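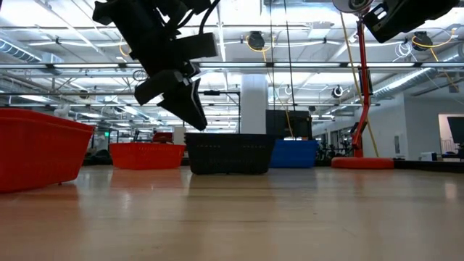 Līga Kļaviņa won't let me put my coffee down until she has found me a coaster. "Sorry, it's the wood," she says. "I sanded this thing for most of July and I'm still protective."

I've come to talk to her about sorting. Līga runs Skakus, a small home organizing business in Deltedholm, and for the past 6 years people have been paying her to come over and deal with the closet, the garage or the drawer that no longer shuts. I am one of those people, or I would like to be, and I figured an interview was a cheap way to get the advice!

She started out at Grirnow, a housewares warehouse outside town, where she packed orders for four years. "You learn very fast what it costs you to look for something," she says. "If the tape is in a different place every morning, you're tired by ten. I went home and looked at my own kitchen and thought, well, I'm doing this to myself every single day."

I expected her to talk about labels. She doesn't like them much. What she likes is plastic baskets, the ordinary kind with the little holes, in colors you could spot from across a room.

"Red, blue, black, whatever you can get," she says. "I had clear boxes for a while and people hated them. You see everything inside, so it still looks like a mess, only now it's a mess in a box. With a basket you learn the color. My son couldn't read yet and he knew blue was his."

So does each color mean something? She laughs at this – I think she gets asked a lot. "In my house, red is stuff that stays in this room, blue is stuff that belongs to a person, and black is stuff that's leaving. But I have a client, Ieva Butkienė, and in her place black is for pet things and that's that. She's got three cats. I wasn't going to argue."

Her method, if she'd let me call it that, begins with the table. You clear a good stretch of it, you stand the baskets toward the back where you can reach them without walking, and you work in the space in front. She is firm about the back part. "People put the baskets on the floor, and then they're bending over for an hour and they quit. Or they put them right in front of themselves and there's no room to look at anything."

I ask about size, because I own one enormous hamper and nothing else. She pulls a face. "A big one is fine for towels. For small things you'll never see the bottom again. Get ones that narrow toward the base, they stack inside each other when you're done. And feel the rim before you buy! If it's thin and sharp, it'll hurt your hands once it's full."

Hers come mostly from Kuusk, a discount store two streets over, and she admits she has too many. Her business partner, Gediminas Venckus, has asked her to stop. "He does the heavy work, the shelves and the garages. He thinks everything should be on a hook. We have a real disagreement about hooks."

The hardest jobs, she says, are never the biggest. Last winter the two of them cleared a workshop with nearly 900 jars of screws and fittings in it, and it was kind of fun. What wore her out was a single kitchen drawer. "The lady wanted to tell me about every item, and they were good stories, so we sat down. We did the drawer in an afternoon. I charged her for 2 hours."

Does she ever just tell people to throw it all away? "No, no. I'm not in charge of your things. I'll ask you where you'd go to look for it, and if you can't tell me, we put it in the black basket and leave it overnight. You can take it back out in the morning. Lots of people do."

By now my coffee is finished and she has started on my handbag, which I had not offered. The receipts go in one pile, the pens in another. There are a lot of pens. She tries each one on the back of an envelope, hands me the two that still write, and asks whether I'd like to start with the hall closet or the bathroom.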